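Site induction records: what changes for subcontractors this fall

Kalard Contract Services newsletter, October 2022

Subcontractors working on Kalard sites will move to a single induction record over the coming months. The present arrangement, under which each site keeps its own paper file and each trade contractor keeps a second one, ends when a site is switched over. Plallent Yard has already switched. Flevby Road is next, followed by the two smaller refurbishment jobs on the east side.

The change affects anyone who sends labor to site for more than a single shift. Delivery drivers who stay with the vehicle are not covered and should continue to report to the gate.

Background

Up to now a drylining crew moving from one Kalard job to another has had to sit through the full induction at each gate, whatever the interval. The general part of the talk (welfare, reporting, permits, protective equipment, drugs and alcohol) is the same on every site. The local part (traffic routes, muster points, live services, crane times) is different on every site and takes much less time to deliver.

A review of the files at Plallent Yard in May covered 959 induction forms. Of those, 723 belonged to people who had already completed the general part on another Kalard site within the previous year. The review was carried out by Parvathi Poduval of the training office. Her note to site managers recommended that the general part be recorded once, held centrally, and accepted at every gate for 12 months.

The same review found gaps in the paper. Card expiry dates had been left blank on many forms, and a number of forms gave a trade that did not match the card. In most cases the card was in order and the form had been filled in badly. In a few cases the card had lapsed and the person was working under supervision while waiting for a test date, with nothing on file to say so.

What the record holds

Each person has one record. It contains:

Full name and contact number
Employer, and labor supplier if different
Trade and card type
Card number and expiry date
Date of general induction
Site inductions, listed by site and date
Tickets for plant, access equipment and lifting
Emergency contact

Medical information is not held in the record. Anyone with a condition that first aiders should know about can give the details to the site first aid lead on a sealed sheet, as now. The sheet stays on that site and is returned or shredded when the person leaves.

Before arrival

Employers should send names to the training office at least three working days ahead of the start date. The office creates the record and sends the employer a reference for each person. The reference is quoted at the gate. A person who arrives without one can still be inducted, but will wait until the scheduled sessions have finished, and on a busy morning that can mean a lost half day. Kalard will not accept daywork claims for time lost in this way.

Names may be sent on the standard sheet or in any spreadsheet that has the same column order. Please do not send photographs of handwritten lists. Card numbers copied from them have been the largest single source of errors during the switch at Plallent Yard.

At the gate

The gate supervisor checks the card against the record and confirms the expiry date. Where the general induction is in date, the person goes straight to the local session. Local sessions run at 7:15 and 9:30 at Flevby Road and at 7:00 only at Plallent Yard. The room at Flevby Road seats no more than 20, so larger gangs should be split over the two sessions.

The general induction is given at 10:15 on both sites and lasts 70 minutes. It ends with a short written check. A person who does not pass may take the check again the same day after going over the missed points with the presenter. Anyone who would prefer to take it verbally should ask at the gate, and no reason need be given.

Sticker colors are being withdrawn. The green, blue and orange helmet stickers meant different things on different jobs and were often left in place after the helmet changed hands. The only sticker in use from now on is a plain one with the site name and the last four digits of the reference.

Apprentices and trainees

Apprentices follow the same process with two additions. The record must name the supervising tradesperson, and it must show the college or training provider. Where the named supervisor is off site for a day, the employer is to nominate a stand-in and tell the gate before work starts. The stand-in must hold a full card in the same trade.

Comfort Atinga, who coordinates trainees across all Kalard sites, has asked employers to check the dates of college blocks before naming anyone for a start. Several trainees were booked for site induction during block weeks in the first round and had to be booked again. Work experience students under 18 need a separate young person's risk assessment, and this must be with her office before the visit is agreed - a verbal agreement with the site manager is not enough.

Time spent on site by apprentices can be taken from the record as a dated list. Training providers have accepted this list as supporting evidence of attendance. It does not replace the logbook, and it says nothing about the work done on a given day. Logbooks should continue to be signed weekly.

Plant and equipment tickets

Tickets are entered by category. A person holding more than one category needs each entered on its own line, with its own expiry date. Short-course certificates issued by equipment hirers are accepted for familiarization only and will be shown as such. They do not authorize a person to operate the equipment alone.

Where a ticket expires during a stay on site, the record is flagged 30 days ahead and a message goes to the employer. A second message goes out at seven days. On the day of expiry the plant authorization is removed, and the person may stay on site for other duties if the card itself is in date.
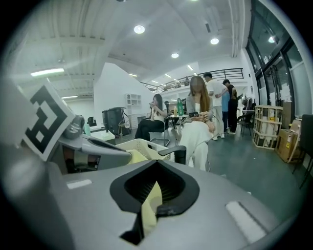

Pale yellow cloth on the rim of a white plastic basket.

Costs

There is no charge to subcontractors for creating or holding a record. Replacement stickers are free. Kalard has set aside 1000 hours of training office time for the switch, and this is expected to cover all current sites. Employers carry their own costs for attendance at induction, as set out in the existing subcontract terms, which have not been amended.

Access and corrections

Employers can see the records of their own people and no others. Labor suppliers can see the records of people they have placed for as long as the placement lasts. Individuals can ask for a printed copy at any site office and can ask for mistakes to be put right. Corrections to name, contact number and emergency contact are made on the spot. Corrections to card or ticket details need sight of the original.

Records are closed 24 months after the last site attendance. A closed record can be reopened within a further year, after which a new one must be made and the general induction taken again.

Dates for employers

Flevby Road will accept names from the start of next month. Roughly 200 people are expected to move over in the first two weeks, and the training office asks that groundworks and frame contractors go first, then envelope, then fit-out. People already working at Flevby Road do not need to repeat the local session. Their existing forms will be entered by the office, and the employer will be asked to confirm the details before the paper file is closed.

For the two refurbishment jobs the order has not been fixed. Gopinath Pillai is the contact for both and will write to each employer with a date.

Questions on records and references go to Parvathi Poduval at the training office. Questions on plant tickets go to Sharada Rodrigues. Paper forms already filled in for future starts at Flevby Road should be brought to the gate with the person named on them and handed to the supervisor, who will enter the details and return the form.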